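Dish Towels: Washing, Drying and Folding

Posted 19 February 2023 by Dwynwen Wogan

I went through the towel drawer in January and threw out more than I kept. Most of what went in the rag bag had stopped soaking up water long before it wore thin. A cotton dish towel should last years if it is washed the right way, so these are the habits I have gone back to.

Before first use

New towels come with a finish on them that makes them look crisp in the store and useless at the sink. Wash them twice in hot water, with no softener, before they go in the drawer. Wash colored ones on their own the first time. Expect cotton to shrink a little, more in length than in width.

If there is a loose thread at a corner, snip it. Don't pull it.

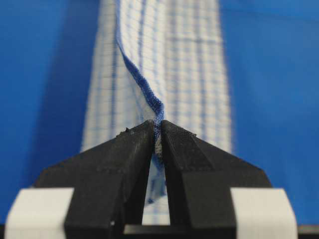 White cloth with a faint blue grid, gathered into a fold.

Regular washing

Keep kitchen towels out of the load with bath towels, which shed lint. Use less detergent than the cap suggests. Half is plenty for a small load, and too much leaves a film that repels water. Skip fabric softener and dryer sheets altogether for the same reason.

If your towels already smear water around the plate, run them through a hot wash with 200 ml of white vinegar and no detergent, then rinse once more. Never mix vinegar with bleach, and don't add it to a load that has had bleach in it.

Stains

Tea and coffee: cold water first, then a little dish soap rubbed in with your fingers.

Grease: dish soap on the dry cloth, left for 13 minutes or so long as it takes to clear the table, then a hot wash.

Tomato: rinse from the back of the cloth, then hang it in the sun while damp.
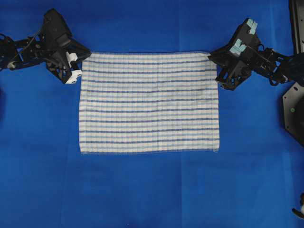
For old yellow marks I use an oxygen bleach powder and leave the towels overnight in a bucket. Read the package for the amount. Check that the powder has dissolved before the cloth goes in, or you can end up with pale spots on anything dark.

Drying

Shake each towel hard when it comes out of the machine. Hang it by the short edge with the sides straight and you can skip the iron. In a dryer, use medium heat and take the load out while the hems are still slightly damp. Hems dry last, and waiting for them bakes the rest of the cloth stiff.

A damp towel left balled up on the counter will smell by morning. Hang it over the oven rail or a chair back until wash day. 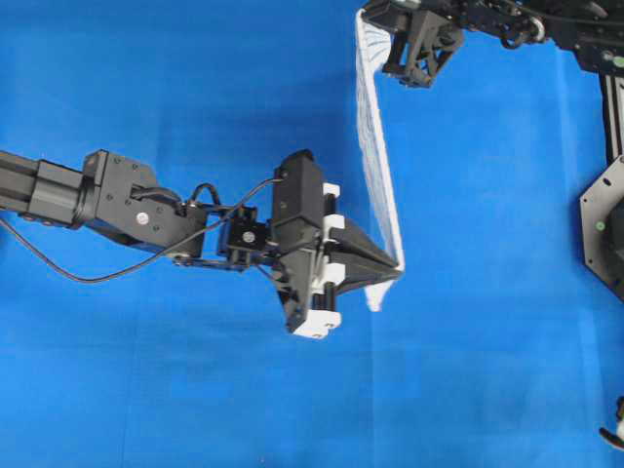 Maham Bajwa wrote in to say that she boils hers in a stockpot once a month, plain white cotton only, with a spoonful of washing soda, and has not had a sour towel in years. She keeps the pot for that job and turns the burner low once it bubbles.

Folding

Lay the towel flat and smooth it from the middle out. Fold in thirds lengthwise, then in half, then in half again. Stand the folded towels on edge in the drawer so you can see every one. If the drawer is shallow, roll them.

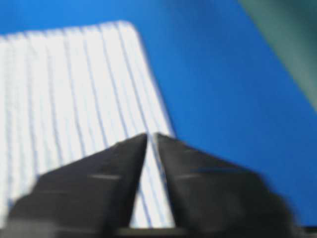
Blue and white stripes.

Put clean towels at the back and take from the front, so they all get the same wear. When one gets too thin for dishes, cut it into quarters for the window cleaning box.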